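首页 技术 会议记录 设备维护 下载 关于本站
阅读时间：9 分钟

Dillik 手持夹爪工位维护例会纪要

日期：2025年3月5日
地点：Nundness 二层小会议室，厨房工位人员线上接入
主持：Sivaprasad Kartha
参加：机械组、标定组、工位操作组、备件管理
记录：机械组
议题：左右手持夹爪连杆磨损及指垫更换；零位与相机外参复核；餐具工位的台面设置；备件与点检表修订

一、上次会议遗留事项

1. 左手夹爪回位迟滞。机械组已拆检，连杆未见变形，迟滞来自外侧销轴与连杆孔之间的积垢。清洁后复装，空载开合顺畅。该项关闭，但清洁周期须重新规定，见第二节。

2. 编码器线缆在握把出口处反复弯折。临时措施是加一段螺旋护套，操作组反映护套偏硬，手腕内旋时有牵扯感。机械组改用软质护套并将固定点后移，本周内在右手单元上先试，左手单元暂不动。该项继续跟踪。

3. 点检表中“夹爪状态正常”一栏过于笼统，不同班次填写口径不一致。修订稿已提交，见第五节。

二、夹爪连杆与销轴

机械组报告计数器读数：左手单元自上次大修后累计开合 3,169 次，右手单元 1,740 次。两侧差距与任务分配有关，目前的餐具整理任务中，左手承担了大部分拾取动作，右手多用于扶持和让位。

讨论围绕是否按次数统一维护展开。标定组主张两侧同时拆检，理由是拆装后均需重做零位，分开做会多占用一次标定时间。机械组不同意，认为右手单元销轴间隙仍在限值内，无故障拆装本身会引入装配误差。操作组支持机械组意见。主持人裁定按各自读数执行，两侧不作绑定；如一侧拆检时另一侧已进入预警区间，则合并处理。

销轴清洁程序确认如下：

（1）断开握把电源，夹爪置于全开位置，装入定位块。
（2）用无绒布蘸少量异丙醇擦拭销轴端面及连杆外侧，不得直接喷洒。
（3）手动缓慢开合，检查全行程有无卡点。有卡点的，记录发生位置，停止使用并送机械组。
（4）销轴处补微量干膜润滑剂。油脂类润滑剂禁用，防止迁移至指垫表面。
（5）取下定位块，上电，执行零位校验。

操作组提出第（4）步在现场难以控制用量。机械组将改为点涂笔，由备件管理随工具盒发放。擦拭和零位校验可由操作组完成，拆销轴只能由机械组完成。

三、指垫更换

指垫为带纹理的蓝色软垫，由 Ahmadpour 供货。上月起出现细柄餐具在夹持中绕垫面转动的现象，操作组最初判断为夹持力不足，调高握把扳机预紧后未见改善。机械组用旧垫、新垫在同一单元上对比，确认原因是垫面纹理磨平，与预紧无关。预紧值已恢复原设定，要求各班次不得自行调整。

更换判据此前仅凭目视，争议较多。本次会议通过以下判据，满足任一条即更换：

——垫面中部纹理用指腹触摸已不可辨；
——垫边翘起，能插入标准塞片；
——擦拭后仍有油膜感；
——两侧垫面闭合后透光不均匀。

更换时左右指必须成对更换，旧垫不得换面使用。背胶残留用塑料刮片清除，禁止使用金属刮刀。新垫贴合后加压静置，静置期间不得夹持物体。贴合方向以垫背箭头为准，箭头指向指尖。

标定组提醒，新旧垫厚度存在差异，换垫后闭合零位会漂移。若只做机械零位、不更新开口宽度映射，记录中的开口值会出现固定偏差。会议确认：换垫与映射更新作为同一工单的两道工序，缺一不可关单。

四、零位、映射与外参复核

标定组抽查了上一维护周期的记录，发现 231 条记录的开口宽度存在固定偏差，均出自左手单元，时间上与一次换垫后未更新映射相符。处理方式为离线修正，修正系数取自换垫后首次完整标定。修正后的记录另存，不覆盖原始数据。

相机外参方面，Drastov 标定架在搬运后有一处锁紧螺母松动，标定组已重新锁紧并用基准件核对。核对合格之前的外参结果作废。标定架今后固定放在工位旁的专用底座上，不再随工具车移动。

双手同时进入视野的工况，要求外参复核时两只夹爪都要到位。仅用单手复核，无法发现左右坐标系之间的相对偏差。操作组提出双手复核需要两人配合，时间偏长，希望在轻微磕碰后允许只做单手检查。标定组答复：轻微磕碰后可先做单手快速检查，超差再转双手；更换指垫、拆装连杆、拆装相机之后，一律做双手复核。

五、餐具工位台面设置

操作组汇报厨房小桌工位的现行设置。讨论集中在桌布、餐具间距和夹爪进入姿态对维护的影响。 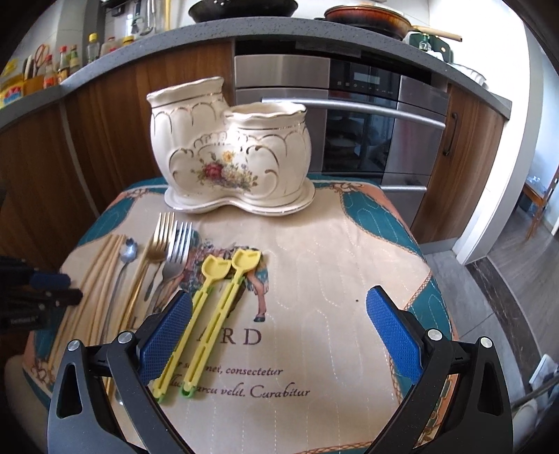
会议纪要汇编　第 3 期

桌布为绗缝面料，表面有线迹起伏。机械组关心指尖刮布的问题：夹爪全开下探取细柄时，指垫前缘容易先触布，受力方向与背胶剥离方向一致，是翘边的可能来源之一。建议下探时指尖留出余量，先合拢至接近柄宽再下降。操作组同意试行，并在点检表中增加“指垫前缘”一项。

筷子、勺、叉和黄色塑料儿童餐具集中摆在桌布左半侧，柄部方向大体一致，部分相互搭接。标定组询问搭接是否需要取消。操作组认为搭接属于任务内容，不宜取消，但维护后的首轮验证应先用不搭接的单件，避免将搭接造成的滑脱误判为指垫问题。会议采纳，首轮验证件定为金属勺和塑料餐具各一件，先光滑表面，后带槽表面。

双联陶瓷餐具筒位于桌子远侧。机械组要求验证时先空手走一遍接近路径，确认连杆外侧与筒口不发生干涉，再带件放入。夹爪在筒口上方张开时连杆会向外扩，操作人员视线多集中在指尖，容易忽略这一部分。如与陶瓷件碰触，不论有无可见损伤，均应停下检查销轴和连杆，并做零位校验。

光亮的金属餐具会产生反光，标定组要求外参复核时将其移出标定板邻近区域，复核完成后再摆回。台面后方的灶台用品不在工作范围内，不作调整。

点检表修订稿经讨论通过，拆分为以下各栏：全行程开合、销轴端面、连杆外观、指垫纹理、指垫前缘、线缆护套、零位校验、映射版本。“正常”改为填写实测或检查结果，映射版本一栏必须与工单一致。操作组要求保留一个自由备注栏，同意保留。

六、备件

指垫现有库存不足以覆盖下一维护周期，备件管理已向 Ahmadpour 询价。机械组要求同批次到货，并随货提供厚度检验单；无检验单的批次可以入库，但不得直接上机，由标定组抽测后放行。

销轴暂无短缺。软质护套待右手单元试用结论出来后再定采购。定位块目前由两侧单元共用，曾发生误带出工位的情况，机械组补做一件，左右分别标识。

七、行动项

1. 左手单元销轴拆检、换垫、零位及映射更新：机械组牵头，标定组配合，下次例会前完成并关单。
2. 右手单元软质护套试装：机械组；操作组提交腕部活动的反馈。
3. 受影响记录的离线修正及版本说明：标定组。
4. Drastov 标定架底座固定：标定组，底座加工由机械组承担。
5. 新点检表上墙，旧表收回：操作组。
6. 指垫采购及检验单要求写入订单：备件管理。
7. 下探姿态试行情况汇总，附指垫前缘检查记录：操作组。

Sivaprasad Kartha 补充：左手单元拆检期间，餐具工位停用，不安排以右手单元代替左手的临时任务。左右握把的扳机映射不同，互换使用需要另行标定，目前没有对应程序。

八、未决问题

预紧值是否加锁。机械组倾向加机械限位，操作组担心换手型不同的人员时不便。留待下次会议，双方各提方案。

维护周期是否继续按开合次数计。标定组提出按夹持时长更能反映指垫磨损，但现有计数器不记录时长。暂维持现状。

会议结束。纪要如有异议，请在发布后提交书面更正。

读者评论

滑块与销：干膜润滑剂点涂后要静置多久再上电？纪要里只写了指垫的静置。

wenhao_k：我们这边也遇到过换垫后开口值整体偏一截，查了两天握把编码器，最后就是映射没更新。工单绑定这个做法可以抄。

老周调机：垫边翘起那条，标准塞片用的哪一档？没有写厚度，别的工位没法照着执行。

机械组记录员：回复楼上，塞片规格在点检表附页里，下期汇编一并附上。静置时间按润滑剂说明书执行。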